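4. Where bags are kept during the workday

4.1 Shared coat racks

The diaries in Section 3 asked people what they carried to work. Over four weeks they produced 1,453 entries in which a bag was put down somewhere in the building. We sorted these entries by the first place the bag was left: a desk or chair, the floor, a locker, or a shared coat rack. Entries that named two places were coded by the first one only. A bag that was moved later in the day counted again only when the writer made a new entry for it.

Shared racks were meant for coats, and many users still described them that way. In August, when few people had a coat with them, the racks were used mostly for backpacks. Several diary writers said they started using the rack then and kept doing so in colder months, which led to crowding on the upper hooks.

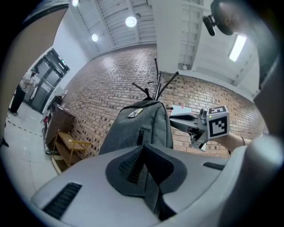
Backpacks were hung in one of two ways. Most people used the short hanging strap at the top, between the shoulder straps. Others put one shoulder strap over a hook. The second way was faster by the writers' own account, but the bag then hung lower and at a slant, and it took up the space under the next hook. People who carried laptops preferred the hanging strap and gave the same explanation in different words: the bag stayed upright and they did not worry about it sliding off.

The strap itself was a common complaint. On older bags it was described as flat against the fabric and hard to open with one hand. One writer at the Renent site held her coffee in the other hand every morning and stopped using the rack for this reason. She left her bag on the floor by her chair for the rest of the study.

Hook shape also came up. Angled or curved hooks held a bag well once it was on, but a thick strap had to be lifted clear of the tip before it came off. Ivanyshyn coded these comments separately and found them at both sites, Renent and Flestum, with no clear difference between them. Racks on wheels were easy to push aside for cleaning. They were also the ones most often said to move while a bag was being hung.
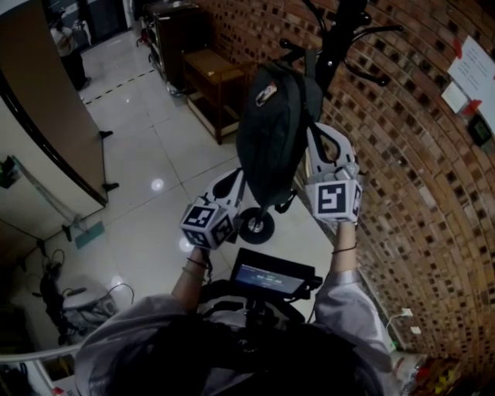 Department of Workplace Studies, Politis Institute

Figure 2. A dark backpack at a coat rack with curved hooks, next to a brick wall. The rack has a wheel at its base.

4.2 Placement of the rack

Racks next to a wall were used more than racks in the open part of a room. Karras, who made the floor plans, notes that a wall rack can be reached from fewer sides, so we had expected the reverse. The diary entries suggest that people wanted their bag out of the walkway and were willing to wait a moment for someone else to finish.

We did not record how heavy the bags were. The Flondel diary form has a field for weight, but over 10 writers left it blank in the first week and we dropped it after that.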